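Limura Teleoperation Program
Progress report to Drirkisus, second reporting period

1. Status against plan

Milestone 2 called for a repeatable block-handling task that an operator can demonstrate by remote control, with recordings suitable for policy training. The task is defined and collection is under way. Milestone 3, kinesthetic teaching of the same task, began in March and is behind schedule by one work package.

The workspace consists of a round white table with a light wooden tray and a set of coloured toy blocks, next to a workbench fitted with a perforated breadboard. Bar clamps are used on the bench so that fixtures can be moved without re-drilling. The table stands on the floor, separate from the bench, and its position is checked at the start of each session. 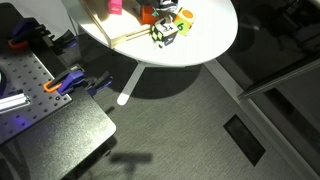
Why is the table not fixed to the bench? The Junau protocol asks for small changes in table position between sessions, so that the trained policy does not depend on one exact geometry. A rigid coupling would also pass bench vibration into the work surface.

2. Demonstrations recorded

The operators completed 61 remote-control demonstrations in this period. Of these, 51 passed review and were added to the training set. The rejected recordings fell into two groups: dropped packets on the leader arm link, and grasps in which the operator closed the gripper before the wrist had settled. The first fault was traced to a worn connector, now replaced. The second is a matter of operator practice and has been added to the briefing notes.

Hand-guided demonstrations stand at 32. Quality is more even than in the remote-control set, but each one takes longer to record, and the operator's arm sometimes blocks the side view of the tray.

3. Task definition

Blocks start either in the tray or on the open tabletop. The operator approaches from the rear of the tray, where clearance is tightest, and the starting layout is changed between recordings.

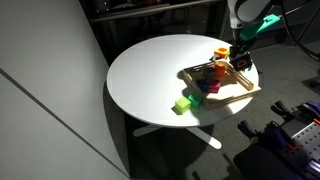
Approach height over the tray wall remains the main source of variation between operators. We have set a minimum clearance in the controller and will report its effect on rejection rates next period.

4. Issues and requests

Uneven lighting on the tabletop affects colour segmentation late in the afternoon. We propose to buy diffuser panels from the existing equipment line. No additional funds are requested.

The Makhubela force-feedback module has not been delivered. Until it arrives, remote operators work from video alone, and contact forces are logged but not displayed.

5. Next period

Complete the hand-guided set. Retrain on the combined recordings. Compare both demonstration methods on layouts held out from training.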